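4.2 Recording a two-handed sorting run

1. Clear the pads of crumbs and dust. Close each gripper once and check that the ribbed faces meet evenly.

2. Start both recorders in the Drakos client. Wait for the sync tone.

3. Pick one packet at a time. Hold small sweets upright between the pads.

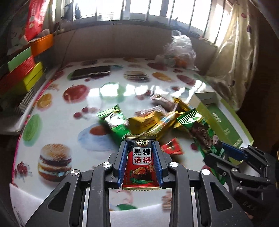

4. Keep the second gripper within view of the first. Runs in which it is lost for more than 2 seconds are rejected at import.

5. Stop after 40 picks and save the run.

Note: Glossy table coverings may upset tracking. Repeat the mapping pass if drift exceeds 14 mm.

Caution: Do not force the linkages past the end stop.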